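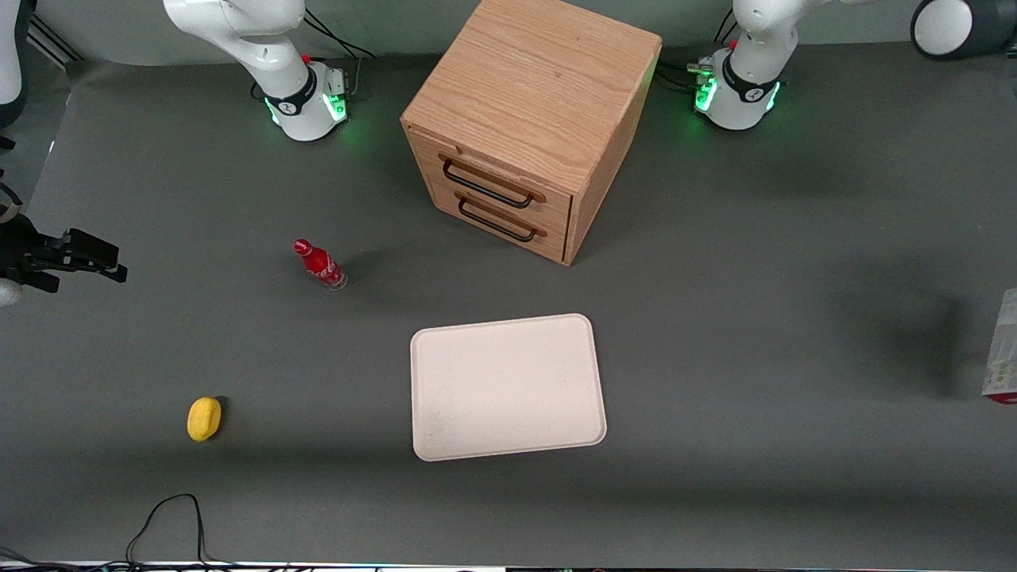

The cabinet, the bottle, the tray and the carton, on the grey table.

By the time Veronika Sipos got to Flurnholm her brother-in-law had already divided the estate into things he wanted and things he was too grand to carry. The second lot was on the table.

'You take the cabinet,' said Tamás Magyar. 'She'd have liked you to have it.'

Aunt Reshma had liked very few people to have anything. She had kept the cabinet by her bed for as long as Veronika had known her, two drawers, pale oak, square as a loaf, and if a child so much as leaned on it a voice would come from two rooms away. What was in the drawers had been a matter of family speculation since before the wedding. Tamás favoured bonds. His cousin Miklós favoured letters from a dentist in Kotbridge.

'Have you looked?' said Veronika.

'Certainly not.' He moved the pink tray an inch to the left, then back again. 'The top one sticks.'

She sat down. It had been 281 miles with one stop, and the stop had been a mistake. The red bottle of pop was within reach and she considered it, but there was no glass, and she was not going to drink from the bottle in front of Tamás, who would mention it in August at the christening.

'And the lemon?' she said.

'What about it?'

'Is it a real one?'

Tamás looked at the little yellow thing as though it had spoken out of turn. 'I've put it down under sundries,' he said. He had a list. He had typed it, and at the bottom he had left a space for signatures, with a dotted line for each of them and a rather longer one for himself.

Veronika read it through. Carpets, to T. Magyar. Clock, to T. Magyar. Good saucepans, to T. Magyar, 'as discussed'. Cabinet, to V. Sipos, value 600.

'Six hundred what?'

'It's oak.'

'So if I take the cabinet, you take everything else and we're square.'

'I hadn't thought of it like that,' said Tamás, who had thought of it like that in the bath, in the car and for most of the funeral.

She pulled at the top drawer. It did stick. She pulled again, with one hand flat on the top to steady it, and from sheer habit waited for the voice. Then it came out all at once and nearly went in her lap.

Inside were eleven envelopes with a rubber band round them. Tamás had stopped pretending to read his list.

The first held a receipt for carpets. The second held one for a clock. They were all like that, each with a note in Reshma's upright hand, and the notes all said more or less the same thing: lent to me by Veronika's mother, to go back when I'm done with it. The saucepans had an envelope to themselves.

'Well,' said Tamás. 'That's hardly legal.'

'Probably not,' said Veronika. She put the band back on and tried the bottom drawer, which slid out as easily as you like. It was full of teaspoons. 'Have you got a pen?'

He had three. He lent her the worst one, and she began crossing things out, starting with the carpets.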